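Nordale Freestanding Curtain Enclosure
Owner's Guide, revised 7/20/25

Section 3: Hanging the Curtains and Setting Up the Inside

Before you begin

Section 2 must be finished before you start here. The frame should be standing where you want it, the feet should be leveled, and all corner locks should be closed. If a corner lock still shows its red band, go back to step 2.9.

Hanging the panels takes two people. One person can do it, but the weight of a half-hung panel pulls on the track and can pop the end stops loose.

You will need:
Step ladder
Phillips screwdriver
Tape measure
The bag marked C (gliders, end stops, tie-backs)
The bag marked D (hem weights)
Clothes steamer (optional)

CAUTION: Keep the enclosure clear of heaters, open flames and halogen lamps. Do not cover sprinkler heads, smoke detectors or exit signs with any part of the frame or fabric.

3.1 Unpacking the panels

1. Open the carton along the taped seam. Do not use a long blade. The panels are packed flat, directly under the lid.

2. Check the label sewn into the top hem of each panel. Wall panels are marked W. Door panels are marked E and have a magnet strip down one side.

3. Lay the panels over a clean table or the back of a chair and leave them there overnight if you can. Most of the fold lines will drop out without steaming.

4. If you steam the fabric, keep the steamer head moving and work from the back side. Do not iron. The backing on Nesura fabric will stick to a hot iron and leave a shiny mark that does not come out.

Note: Panels from different production runs can vary slightly in shade. The run number is printed on the label under the letter. If you ordered an extra panel later, hang it on the side that is seen least.

3.2 Loading the gliders

1. Take the end stop out of the left end of the track. It has one screw, which only needs to be loosened.

2. Slide the gliders in with the hooks facing into the enclosure. Load all the gliders for one side before you put the stop back.

3. Run the gliders from one end of the track to the other by hand. They should move freely. If they catch at a joint, loosen the joint plate, press the two pieces of track together and tighten again.

4. Replace the end stop and tighten the screw until it is snug. The track is aluminum and the thread will strip if you force it.

Do not oil the track. Oil collects dust and will stain the top hem. If the gliders drag after long use, wipe the track with a dry cloth and use a silicone spray made for curtain track. Spray the cloth, not the track.

3.3 Hanging the wall panels

1. Start at the back corner, on the side farthest from the opening.

2. Hook the first eyelet to the fixed hook on the corner post. Hook the remaining eyelets to the gliders in order.

3. While one person hooks, the other should hold the weight of the panel.

4. Overlap each panel with the next one by one full pleat. A smaller overlap will leave a strip of light at the joint.

5. Go all the way around and finish at the opening. Hang the door panels last, with the magnet strips facing each other.

6. Check the bottom edge. It should clear the floor by the thickness of a finger. If it drags, move the hooks one slot lower in the header tape. If the gap is too large, move them one slot higher.

3.4 Fitting the hem weights

1. Find the small pocket in each bottom corner of the panel.

2. Push one weight into each pocket with the flat side toward the fabric.

3. Press the pocket flap closed. It holds by hook-and-loop tape, and no sewing is needed.

Leave the weights out of the door panels if people will be passing through often. They knock against ankles and wear through the pocket.

CAUTION: Hem weights are a choking hazard. Keep bag D away from small children.

3.5 Placing furniture

The frame carries the weight of the curtains only. Do not lean, hang or fasten anything to it. Shelves, mirrors and coat hooks need their own stand.

Tall pieces, such as a two-door cabinet, should stand so the doors can swing fully open without touching the fabric. Measure the doors before you move the cabinet in. Leave a hand's width between the back of the cabinet and the curtain, or the panel behind it will crease and will not slide. 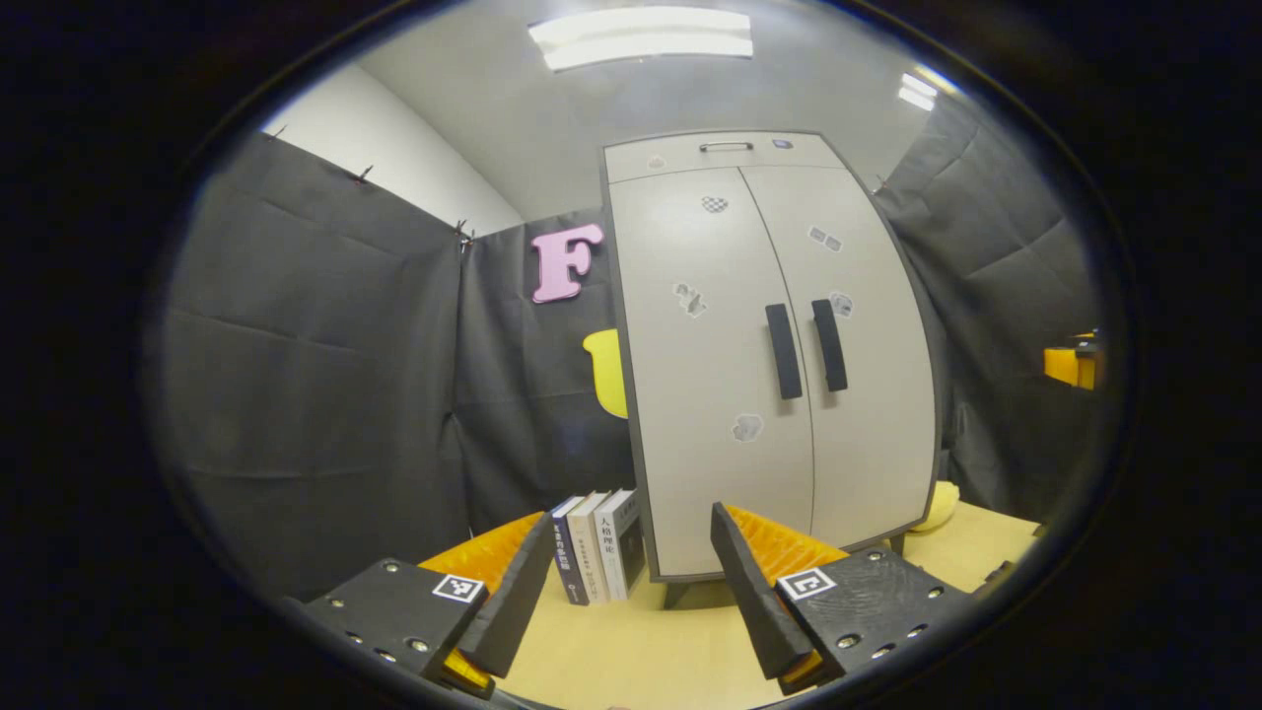 3.6 Securing tall pieces

1. Any piece taller than a person's chest should be fixed so it cannot tip. A curtain gives no support.

2. If there is a solid wall behind the fabric, use the strap kit that came with the furniture. Pass the strap between two panels at the overlap. Do not cut the fabric.

3. If there is no wall within reach, use a floor plate. The Trunico floor plate fits most cabinets with a flat base and is sold separately.

4. Load the lower shelves first and keep heavy items there.

5. Adjust the cabinet feet until the doors stay where you leave them when half open.

3.7 Lights and cords

1. Use LED fixtures only. Keep every fixture at least 2 feet from the fabric.

2. Run cords along the floor next to a post and hold them with the cord clips from bag C. Do not run a cord under a panel where people walk.

3. Dark fabric takes up a lot of light. If the inside seems dim, add a second lamp in the opposite corner before you try a stronger bulb.

3.8 Care

Vacuum the panels with a soft brush every few weeks. Spot clean with cool water and a little dish soap, and blot dry.

For a full wash, take out the weights and hooks, wash cold on gentle and hang the panels back on the track while still damp. Do not use bleach or a dryer. The flame-retardant finish wears off with washing and should be renewed after 3 washes. Calimlim retreatment spray is approved for this fabric.

Check the corner locks and the track screws each May, or whenever the enclosure has been moved. The gliders are rated for 2,000 openings and can be replaced one side at a time. Spare gliders come in packs of 100, part number on the back cover.

Go on to Section 4 if you bought the ceiling panel. If not, skip to Section 5, Moving and Storage.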